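Home | Topics | Ask Us | For Teachers | Plonudow Kids

Why are snack boxes so loud?

Somebody wants you to pick up that box. Keep this in your head the next time you walk past a shelf of snacks, because the box has one job before you open it, and the job is to get noticed.

Start with colour. Grown-ups will tell you that yellow makes you hungry. Does it? I went looking for good proof and I'm still looking. Bananas are yellow, but so are school buses, and I have never wanted to eat a bus. What I will believe is simpler: a bright colour is easy to spot from the other end of an aisle.

Then there's the picture of the food. It's usually big and very neat. Have you ever opened a packet and found a bar as handsome as the one on the front? Me neither. Small print on a package sometimes says "serving suggestion" or "enlarged to show texture." Go and hunt for those words in your own cupboard.

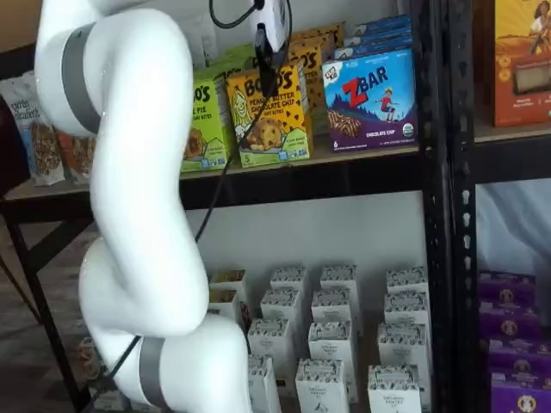 Lerneo Learning Team, Food and Shopping Desk

Look at the blue ZBAR box. A child is running over mountains. Will a chocolate chip bar make you run over mountains? It's a drawing, so it doesn't have to promise anything. It just puts the idea of running next to the idea of a snack and lets your brain do the rest. The yellow Bobo's box tries a face, and people are very quick to notice faces, even drawn ones.

Some fronts also have a little round seal that tells you the food is organic. That word is about how the ingredients were grown or made. It doesn't tell you how much sugar is inside, and it doesn't tell you whether you'll like the taste.

What about the shelf itself? Many shop shelves hang on metal posts full of small holes, so the boards can go up or down to fit tall bags or short boxes. People say shops always put kids' snacks at kid height. Always? Solange Mendonça, who wrote to us from Fagundes, checked her shop and found the fruit chews up where her dad had to reach. One shop doesn't settle it, so check yours.

Try this at home: cover the front of a box with paper and read only the back. Do you still want it?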